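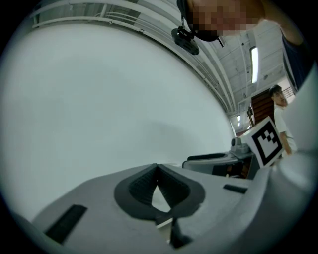

4.2 Where the spare roll goes

Spare toilet paper is a wonderful thing to study, for the simple reason that every household has to find a place for it and few ever talk the matter over. Bathrooms offer smooth walls, narrow ledges and a lot of plumbing, and the spare roll has to fit in among them. We began by sorting the surfaces of each room into those that can take a roll and those that can't. A plain white wall gives a roll no resting place at all, while a white railing of parallel horizontal pipes, such as the one that runs along the wall's upper boundary, gives a person several lines to judge a position against. In the Drandden interviews, people used features like these all the time when telling us where things belonged: "under the pipes," "at the end of the rail," "on the flat bit." We came to love these phrases. They were more exact than anything in our own coding sheet, and we ended up adopting four of them as category names.

The diary part of the study gave us 2,077 entries from 700 households. An entry was written whenever a roll was moved from one place to another, for any reason, including cleaning, visitors and the arrival of a new pack. Hämäläinen coded the entries for place and Nogueira coded them for the way the roll was set down. The second coding began as a side project and became the part we looked forward to most - people turn out to have strong feelings on whether a roll should stand or lie.

Standing rolls were the more common choice on every kind of flat surface. Diary keepers mentioned the open core again and again. With the roll upright it can be hooked with one finger, and it also shows at a glance that the thing is a full roll and hasn't been started. The roll in Figure 2 is held in this upright position, with the hollow cardboard core facing upward.

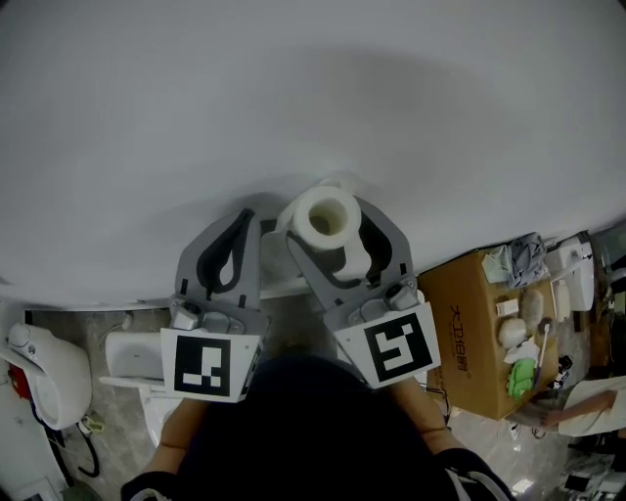
Figure 2. Toilet paper roll in the standing position, core opening upward, at a large white surface.

Lying rolls turned up mostly in baskets and deep drawers, where the sides keep them from wandering off. One household in the Jääskeläinen building laid its rolls down on an open shelf and propped the last one with a bar of soap, an arrangement recorded in every week of the diary. We coded the soap as a support.

Surface finish deserves a closer look than we were able to give it. Several people told us that a glossy surface is easy to wipe but makes a light object slide when it is brushed by a sleeve, and they placed their rolls well back from the edge as a result. Others preferred the edge, saying it was simply easier to reach in the morning. Our coding sheet recorded distance from the edge only as "near" or "far," so the two habits can be told apart but not measured. The revised sheet, now in use at Purketier, asks for the distance in finger widths, a unit suggested by a diary keeper and one we are delighted to have.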